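Setting Up Your Clikurside Tabletop Board by a Window
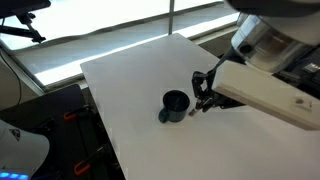 Bayu Entili

I've put this board up in three different rooms now, and I still do it in the same order every time, so I wrote the order down. Section 2 covers getting the board onto its base, clamped and ready for your coffee. If you haven't unpacked the box yet, go back to section 1 and come find me when the packing foam is out of the way!

What you need

The Clikurside board (white side up, please)
A base or table with a flat, solid top
Two clamps with padded jaws
A soft cloth
A mug, and I mean it, you'll use it in step 7

I like orange clamps, like the ones on the dark surface in my picture. I used to have black ones and I whacked my hip on them constantly. Any clamp will do as long as the jaws open wide enough for your tabletop plus the pad.

Placing the board

1. Clear the base and wipe it down. Crumbs and grit scratch the underside, and one grain of sand under a corner will make the whole thing rock.

2. Set the base where you want it and leave yourself a gap of 9 inches from the window sill. You want to be able to get an arm back there to pick up whatever rolls off (pencils, mostly, in my house).

3. Lay the board down gently, one long edge first. Don't slide it into place. Lift, look, lower, and lift again if you have to.

4. Turn it until you like the angle. Mine sits with a corner toward the glass. The Liew leaflet that came with my base says to keep everything parallel to the wall, and you can ignore that if your room is narrow like mine.

Note: Bright daylight on a white top can be hard on the eyes. Sit in your usual spot before you tighten anything. If you're squinting, turn the board a little or hang a thin curtain.

Clamping

5. Fit the first clamp loosely, then the second. Leave both a bit slack until they're both on.

6. Tighten them in turns, a half turn on one and a half turn on the other, until the base stops shifting when you lean on it. Finger-tight and then a bit more is plenty.

Caution: Keep the clamp handles out of the walkway, and check them again after 72 hours. New pads squash down and the clamps loosen. I skipped this once and spent the evening picking up paper clips.

Testing with a mug

7. Stand an empty mug on the board a little away from the edge. I use my navy blue one, it shows up nicely against the white. Push down on each corner of the board and watch the mug. If it wobbles, slip a Rusto felt pad under the low corner and try again.

8. Now put 500 ml of cold water in the mug and do the same thing. Cold, not hot! Save the coffee for when you trust it.

Looking after it

Wipe spills right away, and use a coaster under anything hot. For pen marks I've had good luck with a drop of Skotine cleaner on a damp cloth, but try it on the underside first and rinse well afterward. No scouring pads, ever.

In August, when the sun sits on my window for most of the afternoon, I throw a sheet over the board if I'm going away.

Shelves and the clip-on tray are in section 3. Leave the clamps on while you fit them.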